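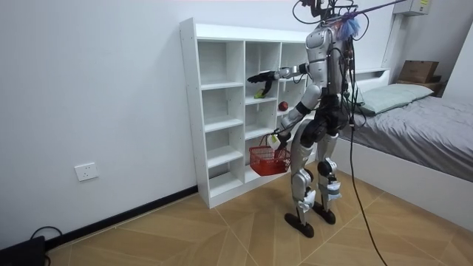
A robot can fail without falling over, catching fire, or making a scary noise. Sometimes it fails by carrying on as if everything is fine. That is the kind of failure this page is about, and it is the kind you hardly ever see in a commercial. Think about a job that sounds easy, like picking things up and putting them in a basket. The silver and white robot is at a shelf, with a red shopping basket hanging from its left hand and its right hand reaching in over something small and yellow-green. A red apple sits close by. You could do this job while singing. For a robot, each piece of it is a place where something can go wrong, and the worst ones are the ones the robot doesn't notice.

Print this page
E-mail this page to a friend

THE STORY OF THE MISSING GRAPEFRUIT

In May, a company called Lastano was testing a walking robot named Waaka. Waaka's job was to take fruit from a shelf and put it in a basket. At the end of each try, the robot sent a short message to a computer. The message said either DONE or NOT DONE.

One afternoon Waaka sent DONE. It sent DONE again, and then again. The numbers on the computer looked wonderful. Then an engineer named Tõnu Vaher walked over to collect the fruit and found a grapefruit on the floor behind the shelf. The basket had less in it than the computer said it should.

What had happened? The robot had closed its fingers, felt something push back, and decided it was holding the grapefruit. It was really pinching the edge of the shelf. The grapefruit had been bumped and had rolled away. Then the robot moved its empty hand over to the basket, opened its fingers, and reported a job well done.

Was the robot lying? No. To lie, you have to know the truth and say something else. Waaka didn't know the truth. It had one clue (something is pushing on my fingers) and it made a bad guess from that one clue.

HOW DOES A ROBOT KNOW IT IS HOLDING SOMETHING?

Close your eyes and pick up a pencil. You can tell right away that it's a pencil. Your skin feels how thin it is, how smooth it is, and whether it's slipping. You hardly have to think about it.

Most robot hands feel much less than that. Some can only tell how hard their motors are working. If a finger stops before it is all the way closed, the robot figures there must be something in the way. That could be a grapefruit. It could also be a shelf, a bed post, or your thumb.

So engineers add more clues. A camera can look to see if the object is still on the shelf. A scale can check whether the basket got heavier. If the fingers say yes and the scale says no, the robot should stop and ask for help.

Lastano added a scale. After that, they ran the fruit test 200 times, and Waaka wrongly said DONE 9 times. The company called this a big success. I would call it better. Nine wrong messages is still a lot if the thing being carried is somebody's medicine, or a glass of water over a sleeping cat.

WHY THIS IS A SAFETY PROBLEM

A dropped grapefruit doesn't hurt anyone much. But look at the same mistake in other places.

The robot thinks its hand is empty, and it is holding your sleeve.

The robot thinks the path is clear, and there is a cable across it, or a little brother.

The robot thinks it has set the pan down, and it lets go.

In every one of these, the robot sends a cheerful message and keeps moving. A person watching might catch the trouble. A person reading the messages in another room won't.

I asked Cristóbal Sepúlveda, who fixes robots for a company named Jarkano, what he looks at first when a robot breaks. "I look at the floor," he told me. "Then I look at the robot. Then, if I have time, I read what the robot says about itself." He keeps one hand near the stop button whenever a robot he is working on is switched on, even if it has behaved all morning.

QUESTIONS TO ASK WHEN SOMEBODY SAYS A ROBOT WORKS

You will see plenty of videos of robots doing chores. Some of them are very good. Before you believe that the robot is ready to live in your house, try asking:

How many times did they try before they got this video?

Was the object always put in the same spot?

Who decided it worked — a person who looked, or the robot?

What does the robot do when it isn't sure?

If nobody has an answer to the last one, be careful. "It's always sure" is a terrible answer.

TRY IT YOURSELF

You need 2 people, a pair of thick winter gloves, a blindfold, and some soft things like socks, a sponge, and an orange. Sit at a table. One person puts on the gloves and the blindfold and is the robot. The other person sets out an object, or sometimes doesn't set out anything. The robot reaches, squeezes, and says "done" or "not done." Write down what the robot said and what really happened in two separate columns. Then trade places.

Don't use anything sharp, hot, or breakable, and stay sitting down while you are blindfolded.

Print this page
E-mail this page to a friend

Page last checked 29 Jul 2025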